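4. Matching the old streets to the new

The Prelano atlas of Estero was drawn for fire insurers, who cared a great deal about brick and very little about spelling. It runs to 62 sheets. We set out to lay them over the present street grid, a job our proposal described as "straightforward."

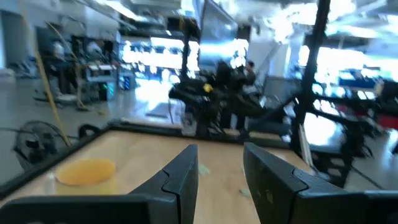
Reto Gruber
Section 4 of 7

4.1 Street names

The atlas names 681 streets, alleys and courts. Many have since been renamed, and a few were renamed back. Figueroa Street is the worst offender. On the early sheets it stops at the Noka canal; on the later ones it crosses the canal, turns north and swallows what had been Tannery Lane. The city directory goes on listing Tannery Lane for years, with residents, as if the mapmakers had been misinformed.

We kept every name as printed and tied each to a stretch of ground. Where sheet and directory disagreed, we recorded both and let them argue in the notes field.

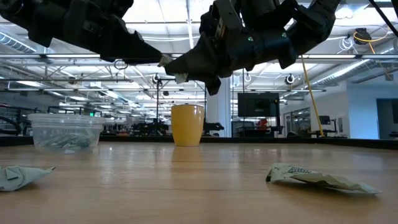
Figure 3. Wooden tabletop with objects and two black robot arms.

4.2 Fitting the sheets

Each sheet was fitted to the modern grid using street corners that appear to have stayed put. Churches were our first choice, on the theory that they rarely move. Estero moved 3 of them.

The canal edge did better – stone walls are hard to relocate on a whim – and we leaned on it for all the eastern sheets. Its west bank was rebuilt after the April flood,

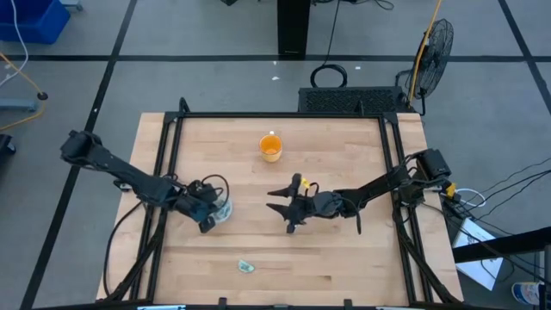 so we used only the east bank there, and accepted a looser fit across the rail yards. Readers hoping to find a great-grandfather's stable should allow for its having drifted into the neighbor's lot.

4.3 Using the overlay

Comments on the draft kept returning to one point, which we answer once.

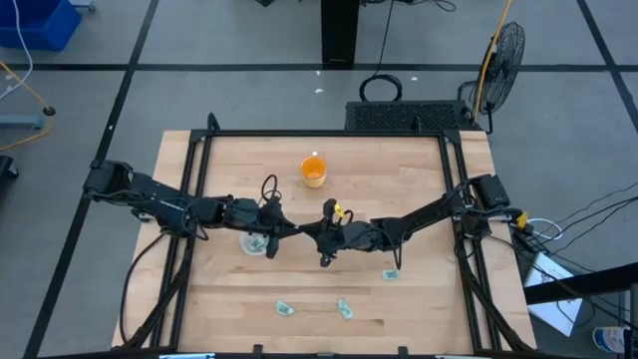
Why do some blocks show buildings overlapping the modern street?

Most of those streets were widened after the atlas was printed, and the building fronts were cut back or torn down to make room. The rest are our fitting errors, and are marked in gray.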